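Forums > Home Projects > Selling & Value > Garage door or kitchen first?

Search this forum Go Advanced search

Garage door or kitchen first? 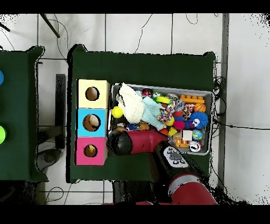
Toy tray and the three boxes on the green table

Print this thread | E-mail this thread

mastari_mike
We want to sell in 2 years and I am so excited to get going! I have $900 left after the roof. My plan is new cabinet pulls, a faucet and paint for the kitchen. My wife says put it toward the garage door, which is dented and faces the street. Thoughts?

flastine70
Garage door, all day! Ours changed the whole front of the house – neighbors stopped to ask if we'd had the place painted. You won't get a good double door for $900, though. Save a bit longer.

eko_porch
Disagree with flastine. Buyers walk into the kitchen and make up their minds right there. I did 22 pulls for under $80 and it was the best weekend project I've ever done. Love those pulls. Love them.

flastine70
Pulls are fine, but they still have to get past the dented door, eko.

hillside_dot
Can you replace just the bad panel? Hegedűs Doors did one of mine, and the color match was great. Call on a Tuesday, they're swamped by the weekend.

mastari_mike
Didn't know you could do a single panel! It's only the bottom one that's dented. Calling tomorrow.

eko_porch
Okay, that I can get behind. Then spend what's left on pulls :)

hillside_dot
Have the model number ready, it's on a sticker inside the door.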